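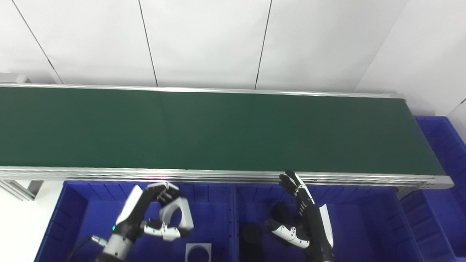 Re: [dostum-users] grasp planner keeps picking the hole
17th February

Hi all,

Sorry for the slow answer, I wanted to try this on our own cell before I opened my mouth. Quoting the original so it's all in one place:

> We're on the current Dostum release, five-fingered hands, sorting small
> parts out of bins. Cylinders are fine. Flat square plates with a big round
> hole are a mess. The planner scores the inside of the hole as the best
> contact region almost every time, so the index finger goes through and
> then can't get out again when we want to release. Is there a setting for
> this, or do we need to write our own scorer? Also, the planner sometimes
> just sits there for ages when a part is close to a bin wall. Is that the
> same problem or a different one?

Different one, I'm pretty sure, but let me do the hole first.

We have almost exactly your setup at the Stockdale site (white square parts, big circular hole in the middle, blue bins under a conveyor) and we hit the same thing in November. The default scorer likes surfaces that curve around the fingertip, and the inside edge of a hole looks fantastic to it. You can turn down rim_affinity, and that helps a bit, but then it gets worse at anything with a lip or a handle, so I wouldn't stop there.

What worked for us was giving the part a grasp template instead of letting the planner dream one up from the point cloud. Ours is dead simple: fingers curl over the top edge, thumb comes under the bottom edge, hole faces forward. You put the two edges in the part file as allowed contact regions and mark the inner cylinder as forbidden. Forbidden really means forbidden, by the way, it isn't a cost you can outbid! I lost an afternoon to that, because I'd also marked the front face forbidden and then got "no feasible grasp" on everything and blamed the camera calibration.

The part file ends up something like this:

part: square_plate
contact_allow: edge_top, edge_bottom
contact_forbid: hole_inner
opposition: thumb_bottom
present_axis: hole_normal
symmetry: 4

Do set the symmetry line. A square looks the same in four orientations, and without it the pose estimator will happily flip between them from one update to the next, and then the wrist target jumps while the arm is on its way down. If your plates have a marking on one side that you care about you'll need something smarter, but ours don't.

The present_axis bit is optional. We use it because the check after the pick looks for the round opening as a circle, and if the plate is tipped you get an ellipse and the confidence drops. Holding it with the opening facing forward was the cheapest fix I could think of (much cheaper than retraining anything).

Now the sitting-there-for-ages thing. My bet is your bin model. Are your bins the kind with ribs down the inside? Ours are, and I had imported them as a full mesh, ribs and all, like a good boy. Every rib is a little collision puzzle for every fingertip, and with five fingers the planner spends its whole budget wiggling between them. I swapped the mesh for plain flat walls set in by the depth of the ribs. You lose a sliver of reachable space right at the wall, but near-wall plans went from hitting the 60 second timeout to done in 2 seconds or so. I'd try that before touching anything else.

While you're in there, look at where the idle hand goes. This one bit us hard. With two arms over neighboring bins, Dostum plans the left and then treats the right as a frozen obstacle wherever it happened to be parked. Our right hand likes to wait with the fingers straight up, close to the near rail of the conveyor, and that's a nice narrow shape for the left arm to plan past. But if the rail is modeled even slightly too low, the fingertips are "in collision" before anything has moved, and the whole two-arm plan gets rejected with a really unhelpful error (code 13, the one that just says "start state invalid"). If you see 13 in your log and nothing is touching anything, check the parked hand against the rail first. We measured the rail again, dropped the padding on the fingertips to 7 mm, and haven't seen it since.

About padding, the setting is per link, so you can leave the forearm fat and only slim down the fingers. Please leave the forearm fat. The cable on ours swings out wide of the forearm and the collision model has no idea it exists.

One thing I haven't solved: dark parts. We have black cylinders in the bin next to the plates, and when a black finger passes in front of one, segmentation can glue the two together. Masking the hand out using the joint angles mostly does it, but the mask lags when the wrist is turning quickly, and you get a slice of finger labeled as part. The folks at Sudness posted a patch to the old list that delayed the depth image to match the joint stamps. I can't find it in the archive. If anyone still has a copy, could you send it over? I'd rather not write it from scratch.

Oh, and to the question of writing your own scorer: you can, the plugin interface is fine, but I'd do the template first. It's six lines, and when it goes wrong you can see why by reading it. Our custom scorer from the Dimville project is still sitting in a branch and I'm a little scared to open it.

If the template doesn't load, check that the part name matches the detector label exactly, underscore and all. It fails silently and falls back to the default scorer, so you'd think the template did nothing.

Post your log if the timeouts stick around, I'm curious about the bin thing now.

Cheers from Stockdale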